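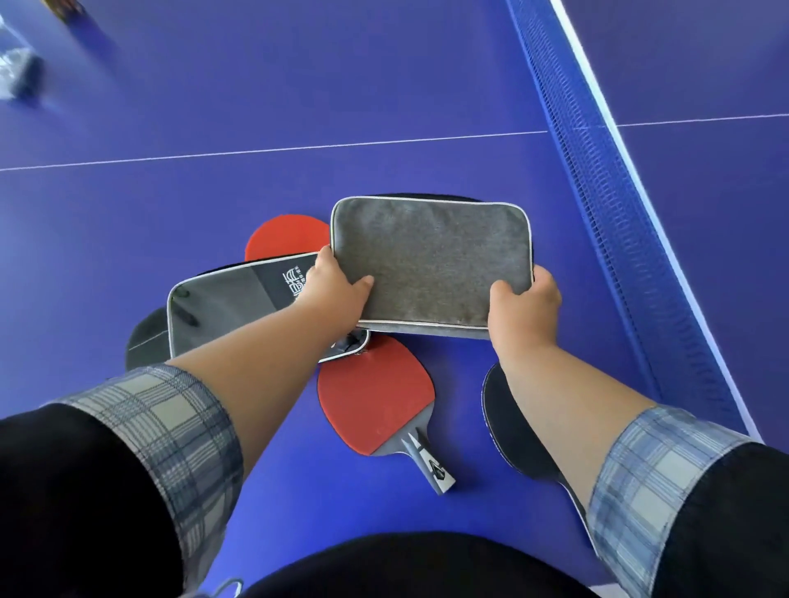 ラケットを二本、仕切りのない同じケースに重ねて入れても構いませんか。

ラバーの面どうしを直接合わせず、間に保護シートか乾いた柔らかい布を一枚はさめば、普段の練習の行き帰りには困りません。長くしまっておくときは、一本ずつ分けたほうが無難です。

件名: Re: [卓球用具ML] ケースの選び方と片付け方について
差出人: マルタ・ヴァシレンコ

ヴァシレンコです。冒頭の問答は前回の続きで、用具メモに載せる文案です。直したい方は遠慮なく赤を入れてください。

さて、ダリナさんの長いメールを読みました。労作だとは思いますが、あちこちで首をかしげました。順に返事をします。

Daryna Pylypenko さんは書きました:
> みなさん、こんにちは。ピリペンコです。
> 練習場の用具をまとめて新しいケースに入れ替えてはどうかと考えています。
> いま使っているものは形も年代もばらばらで、ファスナーの渋いものもあります。
> 候補は Vunura の二つ開きのハードケースです。説明書きによると、
> 内側の生地が湿気を調整し、ラバーの寿命を延ばすとのことです。
> 空の重さは261グラムなので、かばんに入れても負担になりません。

まず「湿気を調整し、ラバーの寿命を延ばす」のところです。何と比べて延びるのでしょうか。裸で棚に置いたラケットと比べるなら、どんなケースでも延びるでしょう。ほこりと日光をさえぎるだけで違います。知りたいのは、いまの古いケースから買い替えて差が出るかどうかで、説明書きを二度読んでもそこは書いてありませんでした。

湿気の「調整」という言い方も引っかかります。閉じた小さな入れ物の中で、生地が水分を吸ったとして、その水分はどこへ行くのですか。汗をかいた手で握ったグリップをそのまま入れてファスナーを閉めれば、生地が吸おうが吸うまいが、水分は中に残ります。わたしは以前、練習後すぐに閉めて車に置き、次の練習で開けたときの匂いを忘れられません。あのケースにも通気だの調湿だのと書いた札が付いていました。

重さは信じます。はかれば分かる数字ですから。ただ、261グラムを軽いと思うかどうかは人によります。ラケットにケースの重さを足して、球と着替えと水筒を足して、自転車で通う人には軽くないでしょう。わたしは布の袋型でもいいと思っているくらいです。

> 二つ開きの良いところは、左右に一本ずつ入れられることです。
> ラバーが重ならないので、シートを貼る手間もなくなります。

ここは半分だけ賛成します。左右に分かれていれば、面どうしがこすれることは確かに減ります。しかしシートの手間がなくなるという結論には飛びつけません。ケースの内張りにだって毛羽やほこりは付きます。床に置いて開ける人、台の上で開けて消しゴムのかすのような汚れをそのまま挟み込む人を、わたしは何度も見ました。シートは隣のラケットのためだけに貼るものではないはずです。

それに、左右に一本ずつという使い方を全員が守るとも思えません。片側にラケット、反対側に球とタオルと小銭入れ、という人が必ず出ます。わたしがそうです。球の入った側を押しつぶすように閉めれば、ラバーに丸い跡が付くこともあります。ケースの作りがよくても、入れ方で台なしになる例です。

保護シートについては、ロナルド・アンブロジオさんが以前、Jonia の粘着シートを390円で買ったと書いていました。あれは貼るときに空気が入りやすく、わたしは真ん中から外へ手のひらで押し出すようにしています。「貼るだけで新品の引っかかりが戻る」という売り文句のほうは相手にしていません。汚れを拭いてから貼れば、拭いた分だけましになる。シートの手柄かどうか、拭くだけのラケットと並べて試した人がいたら教えてください。

> 片付けの手順も統一したいです。案は次のとおりです。
> ・クリーナーを吹いてスポンジで拭く
> ・すぐにシートを貼ってケースに入れる
> ・ケースは縦に立てて棚に並べる

この案がいちばん心配です。クリーナーを吹いて「すぐに」シートを貼るのは、やめませんか。拭いた直後の面には水気が残っています。そこへ密着するシートをかぶせれば、水気を閉じ込めることになります。練習の終わりはみなさん急いでいて、掃除機の音もするし、鍵を返す時刻も気になる。気持ちは分かりますが、拭いたラケットを台の端に置いて、先にネットを外したり球を集めたりすれば、その間にたいてい乾きます。順番を入れ替えるだけの話で、余分な時間はかかりません。

置くときはグリップの出っ張りのせいでラケットが少し傾きます。縁が台に当たるのを嫌う人はタオルを敷いてください。サイドテープを巻いていれば、そこまで神経質になることもないでしょう。

ラケットをケースへ入れるときは、グリップと縁を持って、ラバーの真ん中に指を置かない。これは昔から言われていて、わたしも守っています。もっとも、指の脂がどれほど回転に響くのか、わたしの腕前では区別がつきません。守って損はない、という程度の根拠です。

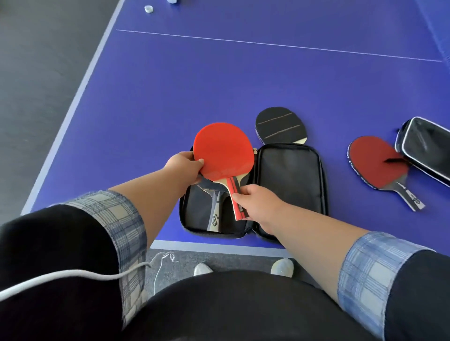
ファスナーにも一言あります。ダリナさんは「ファスナーの渋いもの」を買い替えの理由に挙げていましたが、渋いファスナーは直せることが多いです。古い歯ブラシで歯の間のほこりを落とし、ろうそくか鉛筆の芯を軽くこすって、何度か往復させてみてください。鉛筆は黒い粉が出るので、明るい色の布が付いたケースではろうそくのほうがいいです。これでも途中で引っかかるなら、内張りの糸を噛んでいないかを見ます。糸を力まかせに引くと生地ごとほつれるので、小さなはさみで切ります。

角を回るところで止まるのは、たいてい中身の入れすぎです。ケースのせいにする前に、タオルを出してみてください。わたしのところでは、それだけで「壊れた」と言われていたものが一つ戻ってきました。

> ケースを立てて並べるのは、省スペースになるからです。
> スヴャトスラフさんの話では、Grustcombe の練習場でも
> この方法に変えてから木の反りがなくなったそうです。

Grustcombe の件は、スヴャトスラフ・ドミトリウさんに直接聞いてみました。返事をもらったので要点を写しておきます。立てて並べるようにしたのは確かだが、同じ時期に棚を窓際から奥の壁へ動かし、暖房の吹き出しも当たらなくなった、とのことです。それなら、立てたから反らなくなったとは言えません。わたしなら先に棚の場所を疑います。

立てること自体には反対しません。場所は本当に節約できます。ただ、グリップを下にして立てると、中でラケットが動くケースでは重みが一か所にかかります。横に寝かせて積むなら、上に重いものを置かないこと。どちらもできないほど棚が狭いなら、ケースを替える前に棚の上の段ボールをどうにかしましょう。あの中身は使っていないゼッケンと切れたネットです。二月に見たときは、いちばん下に電池の切れた得点板まで入っていました。

> 見た目がそろうと気持ちもそろうと思います。灰色の布張りで
> まとめたいです。ご意見をください。

見た目がそろうことの困りごとを、どなたも書いていないので書きます。同じケースが台の上に並ぶと、取り違えます。色も形も同じなら、開けて中を見るしかありません。赤い面を上にして置いたラケットは誰のものも似て見えますし、急いでいれば自分のと思って入れてしまいます。前にヴォロディミル・フナティウクさんが、家に帰ってからグリップの太さで気づいて電話をくれたことがありました。

どうしても同じものを買うなら、引き手に色の違うひもを結ぶか、名札を付けてください。布の面に油性ペンで直接書くのはお勧めしません。毛足のある布はにじみますし、後で譲るときに消せません。名札は引き手の穴に通す小さなもので足ります。金属の札は中でラバーに当たらないように、必ず外側に。

灰色の布張りについても少しだけ。フェルトのような手ざわりの布は、触った感じは良いのですが、糸くずと犬の毛をよく集めます。うちには犬がいるので実感を込めて書いています。粘着ローラーで取れますが、毎週やる人がどれだけいるでしょう。つるりとした生地なら濡れ布巾で済みます。見本を一つだけ取り寄せて、ひと月ほど誰かの家で普通に使ってから決めてはどうですか。

費用のことも出ていました。

> 古いケースは Demchenko さんの店で引き取ってもらえるようです。
> まとめ買いなら割引もあるので、早めに決めたいです。

割引は何個から、いつまででしょうか。引き取りは無料ですか、それとも新品を買うことが条件ですか。「もらえるようです」では返事のしようがないので、店の言ったとおりの文面をここへ流してください。早く決めろと言われると、わたしはたいてい遅くなります。性分なのでご勘弁ください。

古いケースを全部手放すのにも反対です。固い殻のものは遠征のとき、かばんの底に入れても中身を守ってくれます。布だけのものは普段用に十分です。破れたものも、ラケットではなく球や養生テープをまとめるのに使えます。捨てる、捨てないを形の古さで分けず、ファスナーが閉まるか、内側がべたついていないか、その二つで見たいです。内側がべたついているものは、裏地の樹脂が傷んでいて拭いても戻らないことが多いので、ラケットを入れるのはやめたほうがいいです。

わたしからの対案を書いておきます。大した案ではありません。

次の練習の終わりに、各自が自分のケースを開けて台の上に置き、中のものをいったん出す。乾いた布でくずを拭き取り、ファスナーを一周させてみる。動かないものはわたしが預かって持ち帰り、ろうそくで試します。それで駄目だったものについてだけ、買い替えの相談をする。Vunura の見本は一つだけ頼む。まとめ買いの返事は、見本を見てからにする。

片付けの手順は、拭く、乾かす、シートを貼る、入れる、の順に直してください。貼り紙にするなら、棚の内側ではなく台をたたむ場所の横がいいです。棚の内側の紙は、わたしの知る限り、棚を開けた人しか読みません。前の貼り紙もまだ残っていて、掃除当番の名前がとっくに引っ越した方のままです。あれもついでに剥がします。

もう一つ、ラケットを車に置きっぱなしにする件です。「ハードケースなら車内でも大丈夫」と書いた方が前にいましたが、わたしは納得していません。固いことと熱を通さないことは別です。夏の車内はケースの中も熱くなりますし、接着剤にもラバーにも良いことは何もないでしょう。日陰なら平気だという意見も、日陰は動くのでわたしは当てにしません。40分の買い物でも持って降りてください。重いというほどのものではないはずです。261グラムにラケットを足しただけですから、とダリナさんなら言うでしょう。

実際に Vunura を3年以上使っている方がいれば、内張りの剥がれ具合とファスナーの減り方を教えてください。買ったばかりの感想はもうたくさん読みました。どれも満点で、どれも袋から出した日に書いてあります。

追伸。前の練習のあと、ケースの仕切りに挟む布を一枚、棚の上に忘れた方がいます。紺色で、隅に縫い直した跡があります。洗って棚の右端に置きましたので、心当たりの方はお持ちください。

マルタ・ヴァシレンコ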